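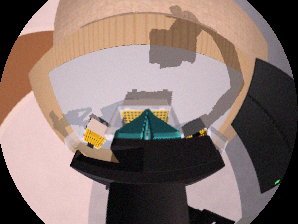 The Bowl by the Door

Most houses have a place where the small stuff lands. In some it is a windowsill, in others the end of the kitchen counter, and in a good many it is a bowl or tray near the front door that was bought for the purpose and then filled up within a week. Shops call these pieces catchalls, and they have become one of the steadier sellers in home decor. The Cheetham gift store in Grerkmont gives them a full wall now. When it opened in 2000 they had half a shelf, between the candle snuffers and the picture frames.

The store puts part of the change down to what people carry. A catchall used to hold keys and coins. Now it holds a car fob, a work badge, earbuds, a folded receipt and a pair of reading glasses, and the coins have mostly gone. The older dishes were four or five inches across and could not manage that load. The ones that sell today run from 7 inches up to 11, and the rectangular trays do better than the round bowls.

Prices vary more than the pieces do. A plain stoneware dish may cost less than lunch. A hand-carved bowl can cost as much as a small chair, and the difference is mostly hours of work. Buyers who want a carved look without the price tend to end up with cast resin, which is painted to look like something else and does it fairly well from a few feet away. Resin is light, so it slides when keys are tossed at it. Four felt dots on the bottom will stop that and protect the table as well.

Animal figures are the other big group. These are bears, owls, herons and dogs of every breed, each holding out a dish or curled around one. They are bought mainly as gifts, and they are bought in the fall. Sameck, a small workshop on the north side of Grerkmont, makes a heron with a shallow basin at its feet and sells more of them between October and Christmas than in the rest of the year combined. The workshop has tried a spring version twice, with paler paint, and dropped it both times by the end of April.

The heron is carved once in basswood by the shop's own carver, then a rubber mold is taken from the carving. Each mold lasts through a few dozen castings before the feather lines start to soften. After that it is thrown out and a new one is made from the original, which lives in a locked cabinet and has a repaired beak. Painting is done by hand in three passes: a dark base coat, a wiped middle color and a dry-brushed highlight. The last run came to 805 birds, and no two have quite the same eye.

People who collect these figures will tell you to look at the underside before anything else. A maker's mark pressed into the material is better than a sticker, which falls off. A run number is nice to have but adds little value unless the run was short. Chips on a base can be touched up with craft paint. Chips on a face usually cannot, or at least not in a way that fools anyone, and a piece with facial damage should be priced to match.

Glass and metal have their own followers. Pressed glass dishes turn up at estate sales all year and are cheap, but they are loud, and anyone who comes home late with a heavy key ring will soon switch to something softer. Brass is loud too. A leather or cork liner cut to fit takes care of the noise. The Hallo line of brass trays comes with a liner already in place, held by a dab of glue at each corner so it can be lifted out and replaced when it wears.

Where the piece sits matters as much as what it is made of. It should be within an arm's length of the door and at about waist height. Any farther and people walk past it. A narrow hall with no table can take a wall shelf six inches deep, with a small lip on the front edge. Keep it off the radiator cover. Heat will dull a painted finish over a winter or two, and it is not good for car fobs.

Cleaning is simple. Dust resin and painted wood with a soft dry brush, the kind sold for makeup. Wash glazed stoneware in the sink with dish soap. Brass can be polished or left to darken, and both look fine. Oiled wood wants a thin coat of mineral oil twice a year, wiped off after an hour.

Then there is the matter of emptying it. Every catchall ends up with a layer at the bottom made of paper clips, dead batteries and a key to something no one remembers. The Cheetham store holds a trade-in day on 2nd October, when an old dish brought to the counter takes a little off the price of a new one. The staff ask that it be emptied first.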